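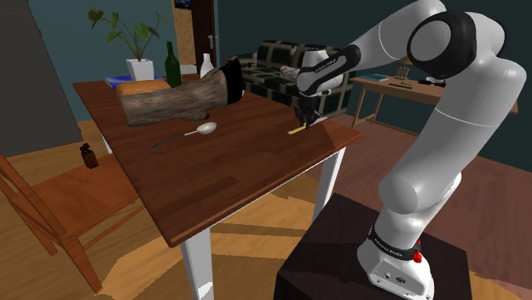
A wooden dining table with a glossy top.

How to get your holiday rental ready between guests

Changeovers at our Barta cottage take 3 hours with one person, or less if the linen is already folded. Check-out is 10 am.

1. Strip the beds and start the first wash before doing anything else.
2. Empty the fridge and the bins. Unopened food can stay in the pantry if it has a date on it.
3. Clean the bathroom from the top down and leave the floor until last.

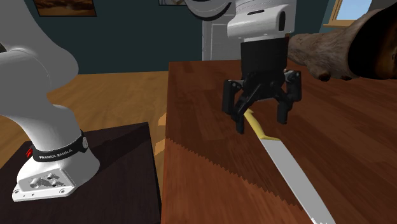 4. Wipe the kitchen benches, then check the cutlery drawer for anything put away dirty.
5. Make the beds and leave two towels per guest.
6. Check the barbecue. Swap the gas bottle if it feels light.

Take meter readings on the way out and write them in the book by the door. If something is broken, message Gillespie Sutherland with the room and the item. Repairs under $200 don't need the owner's approval. From September, turn the hot water back up before you lock up.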